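Skurkumside: progress report to the Terari fund, July

Dear all,

Thank you again for your patience while we got the summer numbers together, and for the very kind note after the finale screening. As you know, Skurkumside is our weekly round-up of reality television and celebrity news for readers in the smaller towns, and your grant has carried it through its second series of Drillport, the island show everybody here seems to argue about over breakfast.

We now have 3,779 subscribers to the newsletter, and 529 of them joined in the week Hafþórsson walked out of the villa and gave us his first long interview (he was charming, and talked for 75 minutes when we had asked for 20!).
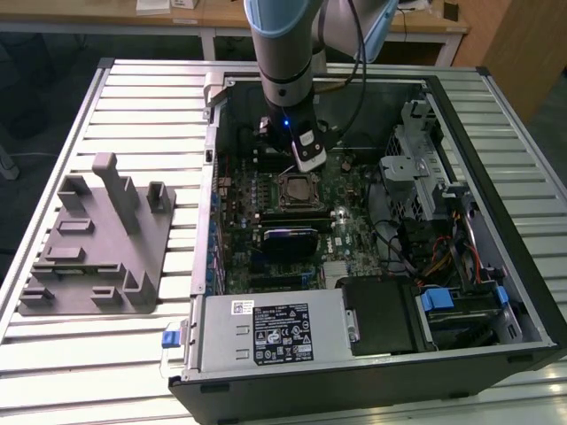

Will the interviews stay free to read once the grant ends?

They will stay free for at least the next series, and the advertising we have already sold covers most of the cost.

Mikkel Eskildsen has taken over the evening recaps, which go out at half past ten, while people are still cross about the vote. He is quick and funny, and he rings the contestants' families before we print anything about them, which has saved us from a couple of unkind rumours.

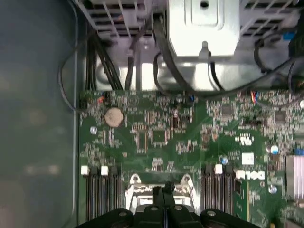
The finale live blog was our busiest evening of the year, with some 60 comments waiting to be read at any one time. We would like to put part of the remaining money into a second moderator and part into the old office computers. Anyone who has looked inside a Dell, with its long black memory slots on either side of the processor socket, will know there is life to be got out of such a machine before buying new. We'll send quotes with the autumn budget, along with the contract for the podcast.

With warmest thanks from all of us at Skurkumside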